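Moving to Karenlow for work, what is daily life like?

tessaroo
Offer came through for a two year post in Karenlow, starting in September. I've read the usual guides and they all cover the same things: the old bazaar, the lake, how to greet people. I want to know about renting, winter, and whether I can get by with weak Russian and none of the local language.

mnorth
I did 2 years there. Rent in the center is higher than the guides say, and landlords want three months up front. Look at the Varnora district. It's a 20 minute bus ride and the heating works.
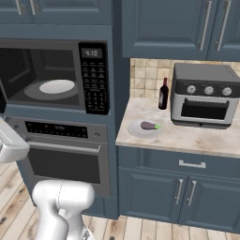
Kitchen, Varnora apartment

Furnished places up there come with full kitchens like this one. I paid for mine through Niveo, the agency by the station. They speak English and they charge for it.

Hedgie119
Disagree about Varnora. The 9 bus stops early in the evening and after that you're paying for taxis. Stay central and take a smaller place. Weak Russian is fine in shops and at the bank. Outside the city you'll need more.

mnorth
The 164 runs until midnight now. It didn't when I first got there.

Hedgie119
On paper. Try it in January.

Man-sik Na
I am with the Hedgaard office, sorry, Hedegaard, and have lived here with my family for a while. Both of you are right about the bus. It runs late but not often. For a newcomer I would still say Varnora, mainly for the schools and the clinic.

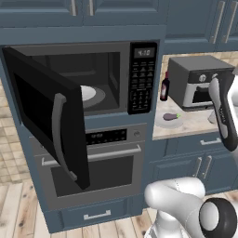 As for language, the younger people in offices want to practice English, and the older neighbors will be pleased if you learn ten words of their own language. Register your address within the first week. Your employer may say they will do it. Go with them anyway and keep a copy of the stamped form.

tessaroo
Thanks, I had no idea about the registration. No kids, so the schools don't matter to me. Is three months up front negotiable?

mnorth
Sometimes, if you sign for a full year. Get it in writing in both languages.

Hedgie119
Not in September. Everyone is looking then. Try to get there in August if they'll let you.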